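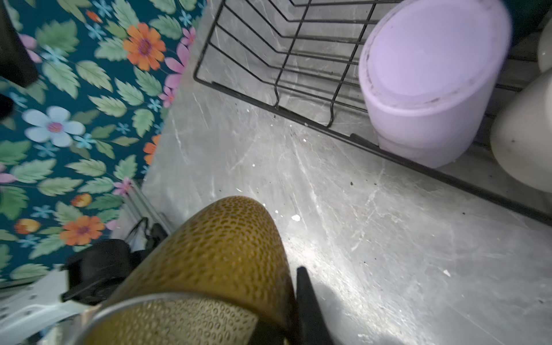
Progress Report No. 2: Renewal of the Lower Windadholm Water Main

Submitted to: Prirden Infrastructure Fund
Prepared by: Toivo Karppinen, project engineer, Windadholm Water District
Date: June 28, 2018

1. Status summary

Lining of the lower main is complete from the pump house to the school junction. The section between the school junction and the harbor valve chamber has been cleaned and inspected but not lined. Service reconnections are complete on the lined section, with one exception described in 3.4. The project is within the approved budget. It is behind the approved schedule by 13 working days, and we expect to recover part of that delay during the harbor section work.

The Fund's approval is requested for one change of scope, set out in section 6. No change to the total grant amount is requested.

2. Background and scope

The lower main is unlined cast iron. It supplies the school, the clinic, the harbor and all houses south of the church road. Customers have reported discolored water for several years, mostly in the morning and after hydrant use. Flow tests done for the grant application showed a loss of carrying capacity along the full length, and a camera inspection confirmed heavy internal scale. The pipe wall itself was found to be sound over most of the route.

The approved scope covers 1000 m of main. Work consists of mechanical cleaning, internal lining with Rostex two-part resin, replacement of all line valves, replacement of the hydrant laterals, and reconnection of services. Full replacement of the main was considered at the application stage and set aside on grounds of cost and the amount of rock along the church road. The reasoning is in the feasibility study already held by the Fund and is not repeated in this report.

The lining contractor is Böttcher. Site supervision and water quality sampling are done by the district.

3. Work completed in this period

3.1 Temporary supply

The temporary supply line was laid above ground on the east side of the road, with ramps at driveways and a buried crossing at the school entrance. It was flushed, disinfected and sampled before any customer was transferred. All samples were clear of coliforms on the first round.

Pressure at the upper houses was lower on the temporary line than predicted. The cause was a partly closed isolation valve at the pump house, which had been recorded as fully open. After the valve was exercised and opened, pressure came up to the predicted value. The valve has been added to the replacement list.

3.2 Cleaning

The main was cleaned with drag scrapers followed by rubber swabs. Scale was harder than expected near the pump house and softer toward the school. On the first pull the scraper stopped at a fitting that does not appear on the drawings. Excavation showed a capped tee, probably left from a former supply to the dairy. The tee was cut out and replaced with a straight piece. The drawings have been corrected.

Wash water was held in a settling tank and the sludge removed by road. No wash water was discharged to the harbor drain.

3.3 Lining

Rostex was applied by spinning head in a single pass per section. Thickness was checked at both ends of each section with a gauge and between the ends by camera. All readings met the specified minimum. One section near the church road showed a ridge in the lining at the invert, consistent with a short stop of the winch during application. The ridge does not reduce the bore by a meaningful amount and adhesion is good. It was accepted, with a note in the asset record.

Curing times followed the data sheet. The contractor asked to shorten curing on the last section in order to return the road to traffic before the weekend. The district declined, and the road was reopened after the full curing period.

3.4 Services

Services were reopened from inside the main where the ferrule position could be found by camera. The rest were reopened by excavation. Lead was found on a small number of service pipes between the main and the property line. These have been replaced up to the line. Owners have been told in writing about the condition of the pipe on their own side, and a follow-up letter will be sent with the autumn bills.

The service to the old net store remains on temporary supply. The building has changed hands and access to the internal stop valve has not yet been arranged.

3.5 Valves and hydrants

All line valves on the lined section have been replaced. New valves close clockwise, as do the remaining valves in the district, which removes a long-standing exception at the school junction. Valve covers have been raised to road level and tagged. Two hydrants were replaced complete with laterals. The hydrant opposite the clinic was moved to the far side of the footpath at the request of the fire service.

4. Water quality

Sampling is carried out by Nele Diekmann for the district. The sampling plan has three stages: before transfer to temporary supply, before the lined main is returned to service, and weekly after return to service for as long as the construction phase lasts.

Results to date:

Bacteriology. All samples from the lined main were clear before return to service. One sample from the temporary line showed a raised colony count during warm weather. The line was flushed at the dead end by the school and the repeat sample was normal. A small continuous bleed has been kept at that point.

Iron. Iron in samples from the lined section is at or below the level measured at the pump house outlet, so the section is no longer adding iron to the supply. Samples taken downstream of the unlined harbor section are unchanged from before the project.

Taste and odor. Four customers reported a chemical taste in the first days after return to service. Flushing at the customer tap cleared it in three cases. In the fourth, the taste was traced to a garden hose used as a permanent connection to an outbuilding. The owner has been advised.

Turbidity. Readings have been stable apart from one short rise when the school junction was opened. Customers had been warned of this by card the day before.

5. Schedule and budget

The delay recorded in section 1 has three sources. The unrecorded tee cost the most time, including the wait for a straight piece of the right outside diameter. The valve fault at the pump house held up customer transfer. The remaining days were lost to rain, during which road excavations could not be kept dry enough for pipe work.

The contractor has proposed working the harbor section from both ends with a second winch. We have accepted this on condition that the temporary supply is sampled at both ends before work starts. The fish landing must have uninterrupted water during unloading hours, so shutdowns on this section will be limited to evenings.

Spending to the end of this period is below forecast, mainly as a result of the delay. Cost per meter of lining is as tendered. Extra costs so far are the excavation at the tee, the additional sludge disposal, and the replacement of lead service pipe. All have been met from contingency. A claim from the contractor for standing time during the valve fault is being reviewed. The district's position is that part of the claim is justified, as the valve record was the district's own.

The itemized cost statement is in Annex A. Invoices are available on request.

6. Change of scope requested

The harbor valve chamber was opened for inspection in June. The roof slab has corroded reinforcement on the underside and the ladder is unsafe. The approved scope includes replacement of the valves in the chamber but no structural work. It would be poor practice to install new valves under a slab that will need to come off within a few years.

We request approval to replace the roof slab and ladder under the present project. The tendered price is covered by the saving on the hydrant laterals, which were shorter than allowed for. The price and the contractor's sketch are in Annex B. The chamber walls were sounded and are in acceptable condition.

A decision is needed before the shutdown for the valve work is booked. If approval is not given, the valves will be installed as planned and the slab will be propped.

7. Risks

Unrecorded fittings. The harbor section is the oldest part of the main and the drawings are incomplete. The camera inspection found no further tees, but two places could not be viewed clearly under standing water. Both will be excavated before lining starts.

Salt ground. The last part of the route lies in fill that is wetted at high tide. External wall loss is likely to be greater there. A test coupon will be cut, and if the wall is too thin for lining, that length will be replaced in polyethylene. An allowance for this exists in contingency.

Traffic. The harbor road is the only route to the landing. One lane will be kept open at all times, with plates over excavations outside working hours.

8. Planned work for the next period

Excavation at the two unseen locations and cutting of the test coupon.
Extension of the temporary supply to the harbor, with sampling.
Lining of the harbor section from both ends.
Valve replacement in the harbor chamber, with or without the slab, subject to section 6.
Reconnection of the net store.
Removal of the temporary supply from the school section and repair of the verges.
Issue of corrected drawings for the whole lower main, scale 1:1000.

Questions on technical matters should be addressed to Toivo Karppinen, and on sampling results to Nele Diekmann, both at the district office.

Annex A: Cost statement (separate file)
Annex B: Harbor chamber, price and sketch (separate file)
Annex C: Laboratory results (separate file)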